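In Praise of the Long Way Round

By Celeste Simões
4 August 2019
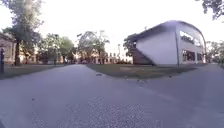 The fork in the path. Left toward the buildings, right along the front of the new one.

I have a friend, Radek, who can tell you the fastest way to get anywhere in Turwood. He'll tell you whether you asked or not. You mention that you walked to the dentist and he wants to know which way you went, and then he makes a small pained face, like you've admitted to paying full price for a mattress.

I used to be the same. For years I treated every walk as a gap between two real things, and a gap ought to be as small as you can make it. I cut corners across lawns. I knew which lights took forever. If I got to work three minutes early I felt I'd won something, and then I spent the three minutes looking at my phone in the hallway, so I'm not sure what the prize was.

What changed was my knee. I did something stupid to it in July of last year (a stepladder, a box of Christmas plates, we don't need to go into it) and the physical therapist told me to walk every day on flat ground, no shortcuts over grass, no stairs if I could help it. Flat ground meant the paved paths. And the paved paths in this town, as anybody who lives here will tell you with a sigh, do not go straight to anything.

So I started leaving the house early and taking the curve. The first week I hated it! I could see where I was going the whole time, and there I was strolling off sideways like somebody who'd lost a bet. By the second week I'd stopped looking at the time so much. By the end of the month the knee was fine and I was still doing it, and I've been doing it ever since.

Now I'd like to make an argument out of this, so bear with me.

I think we've gotten very strange about distance. Every app on my phone wants to tell me how to save time, and I go along with it without ever asking what I'm saving it for. My brother-in-law, Taras, once drove an extra five miles on the highway because the phone said it would be quicker, and it was, by hardly anything, and he told us about it at dinner with real pride. The other road goes past the orchards at Wernby. You can buy peaches there from a lady who throws in the bruised ones for free. We had no peaches at that dinner. I brought this up at the time and I'm bringing it up again.

People say, well, that's fine if you have the time. And yes, fair enough. If you've got two jobs and a kid to pick up, you don't need me telling you to admire the hedges. I have a desk job and a dog who died two springs ago, so my mornings are my own. But I notice that the people who tell me they haven't got ten minutes are often people who watched three episodes of something the night before. I'm not scolding, I watched them too. I only mean that some of the hurry is habit, and it hangs around long after the reason for it has gone.

And there's a lot you miss at full speed. I lived here for years before I knew there was a piano teacher two streets over. You can hear her students through the window when it's warm, and one of them has been fighting the same eight bars since spring. I know which porch has the gray cat. I know that old Mr. Oravec puts his tomatoes out on the wall when he's got too many, with a margarine tub for the change, and that he'd much prefer you just took them and stood and talked for a bit. None of this is important, I suppose. But if you asked me what I like about living here, that's the list I'd give you, and I didn't have a single thing on it when I was cutting across the lawns.

Thinking is the other part of it. I do my best thinking when my feet are busy and there's nothing to decide except left or right. I wrote most of this on foot, in my head, and the bits I wrote at the table are the bits I had to fix. I've settled arguments with my sister on that walk, all without her being there, and she's come out of several of them quite well.

Radek says I'm making a philosophy out of a bad knee. Could be! He came along with me last weekend all the same, mostly to prove how long it takes. He complained as far as the first bench, then he got going about his father's garden and talked the rest of the way, and we overshot the bakery and had to turn around. He hasn't told me what he made his time. I've decided not to ask, and we're going again on Saturday if his back holds up.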